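Moving the pantry, finally

Aug 13, 2026

We have been in the Esmont house long enough that I stopped noticing how badly the kitchen was arranged. The flour was by the back door, the oils were over the stove, and the spices were in a drawer I had to kneel to reach. Last week I took everything out and started over.

The first job was throwing things away. I found a jar of molasses from the old apartment in Flemley and two open bags of the same lentils. The vinegar I kept. Eifion Bowen told me years ago that plain vinegar keeps almost forever, and I have never had a bottle go bad.

After that I bought shelf liner at Parry for $29 and a set of jars for $30. The jars are fine. The lids are stiffer than I would like, and my mother can't open them, so the sugar went back into its old tin.

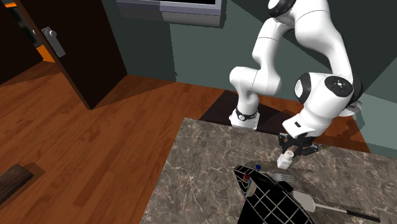 A small white bottle over a marbled countertop.

Oils now live in the low cabinet away from the stove. Spices are at eye level, in alphabetical order, though I doubt that will last. Baking things share one shelf, with the heavy bags at the bottom.

I had a quote of $800 for pull-out drawers and decided against it. If I change my mind it will be after the gutters are done. I still need a place for the big stockpot, which is sitting on top of the fridge for now.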